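The Kettle: A Household Encyclopedia Entry

By Damir Stan
11 April 2018
Reading time: 8 minutes

A kettle is a closed vessel with a lid, a spout and a handle, made for heating water and then pouring it somewhere useful. That's the dictionary part done. I've been writing these kitchen entries for a while now, and the kettle is the one people kept asking me for, so I'm going to take my time with it (and wander a bit, sorry, I like kettles).

Name and meaning

The word is old and it used to cover a lot more ground. In older English a kettle could be pretty much any metal pot you hung over a fire, lid or no lid, spout or no spout. You still hear that sense in "kettle of fish" and in the kettle grill, and fish kettles are still sold as long narrow pans for poaching. The thing most of us picture now was often called a tea kettle, and plenty of Americans still say it that way. My mother did, always both words, even though she only ever drank coffee.

Kettle or teapot?

This mix-up comes up more than any other, so let me sort it out. A kettle heats water. A teapot holds the tea while it steeps, and it normally never goes near a burner. The shapes overlap a lot – rounded belly, short spout, lid with a knob – and some of the heavy dark ones sold today are really teapots dressed like kettles. Many cast iron pots in the Japanese style have an enamel lining inside, and those are meant for brewing only. Put one on a hot burner and the enamel can crack. If you inherit one and don't know which it is, look inside. Bare metal suggests it was made for heating, and a glassy coating suggests it was made for steeping. If you still can't tell, treat it as a teapot and you won't ruin anything.

Parts

The body is the big part, obviously. A squat, wide body gives you a broad base, so more of the metal sits over the heat and the water comes up faster. Tall bodies take up less room on the stove but they tip more easily when they're nearly full.

The handle comes in two main kinds. A side handle sticks out the back like the one on a pitcher. A bail or arch handle goes up and over the lid, and you lift from the top with the weight hanging under your hand. I prefer the arch by a mile. It makes a full kettle feel lighter, though it does put your knuckles over the lid, and that means steam! Some arch handles fold down for filling and storage. Others are fixed, and then you have to work the lid out from underneath at an angle, a small skill that takes maybe a week to learn.

The spout matters more than people think. A wide short spout pours fast and is easy to clean. A long thin gooseneck pours slowly and lands where you aim it, so the pour-over coffee crowd loves them. The lip at the end decides whether you get a clean stop or a dribble down the front. My old Fetar dribbled for its entire life and I loved it anyway.

The lid has a knob, and the knob should be something you can grab with a folded towel. Many lids have a tiny vent hole as well. Don't plug it.

Materials and finishes

Stainless steel is the ordinary choice. It's tough, it doesn't rust much and it shows every fingerprint. Copper heats quickly and looks gorgeous for as long as you feel like polishing it. Enamel on steel is cheerful and cheap, right up to the day you drop it and it chips. Cast iron is slow and heavy and stays hot a long time after the heat's off. Aluminum is light, and you see it mostly in camping gear. Glass lets you watch the bubbles, and I'll admit I've stood there and watched.

Then there's color. Matte black has been everywhere lately and I'm all for it. It hides smudges and drips better than a shiny finish does, though hard water leaves chalky spots that stand out. Wipe them with a soft damp cloth. Scouring pads will leave shiny patches on a matte coating, and they don't come back out. I learned this on a Goodwin that had been mine for all of two days. 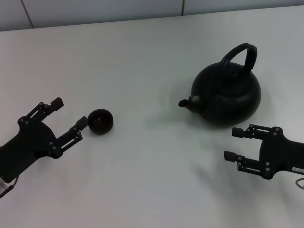 A matte black kettle with an arched handle and a short spout, with a small dark cup.

At the table

Black on a pale tabletop is a look I keep coming back to. You see the outline of the kettle properly, the curve of the handle especially, and on a busy patterned cloth that all gets lost. Keep the cup well clear of the spout until you're ready to pour. My friend Ionuț Manole fills his cups where they stand and brings the kettle over to them, and I've copied him ever since I slopped hot water on my sleeve doing it the other way around.

If the kettle has come straight off a burner, use a trivet. Stone and tile will usually cope, but laminate and varnish won't.

Small cups go nicely with a small kettle, too. You pour a little, drink it hot and pour again. The big Soscombe mugs I used to own held so much tea that the bottom half was always cold by the time I got there.

Care

Empty it after use. Water left sitting overnight leaves scale, and in plain iron it leaves rust. For scale, fill the kettle halfway with equal parts white vinegar and water, bring it up to heat, let it stand and rinse it well – then boil plain water once and pour that out, or your next cup will taste like salad. Check the maker's instructions first if there's a coating inside. Plain cast iron gets no soap at all from me. Rinse it, then dry it over low heat with the lid off.

See also

Teapot; Trivet; Saucepan; Pour-over coffee

Tirkovwood Kitchen Reference, entry 48 | Contact | © 2018 Damir Stan | Back to top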